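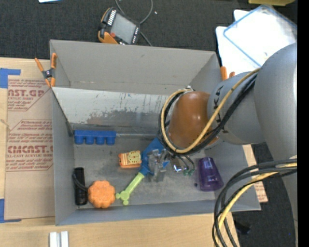 *Gray bin on the wooden tabletop.*

## 4. Hanging the framed prints

Okay, prints out of the crates, condition sheets signed, so now we get to the part I like. I've hung the Plultville landscapes in three different buildings and I still go through these steps in order, with the sheet in my hand.

1. Check the wall plan against the labels on the backs. Mared Kemeys drew the plan and she numbers left to right, starting at the door you came in by.
2. Lean each print against the wall under its spot, on foam blocks, face out. Then go stand in the middle of the room for a while! If two dark pictures are fighting each other, swap them now and pencil the change on the plan.
3. Run the laser line at your centerline height. Ours is in the front pocket of the tool bag, with the spare batteries.
4. Measure from the top of the frame down to the pulled-tight wire. Write that number on blue tape and stick it to the foam block (never to the frame).
5. Mark and fix two hooks per frame. The small Larar hooks are fine for anything up to 10 pounds, and the big ones are for the rest.
6. Lift, hang, level. Two people for the Blackburn panoramas, please, even if you're strong.

> **Note:** Print 49 has its hanging wire set lower than the others. Measure it separately or it'll sit way too high. I've done this twice.

> **Caution:** Cotton gloves slip on the lacquered frames. Use the nitrile ones, and take off watches and rings first.

### 4.1 Lights

Dim everything before you start aiming. I like the beam to land a bit above the center of the picture, but Zane Juška goes lower on the snow scenes and I have to admit they look better his way.

1. Set the track heads to 40 percent.
2. Aim one head per print, two for the panoramas.
3. Walk the room and look for glare on the glass at your own eye height, then crouch and look again for kids and wheelchair users.
4. Save the preset as 503 on the wall panel.

If the panel beeps and won't save, hold the bottom button until the light goes green and try again. Labels go up last, see section 5.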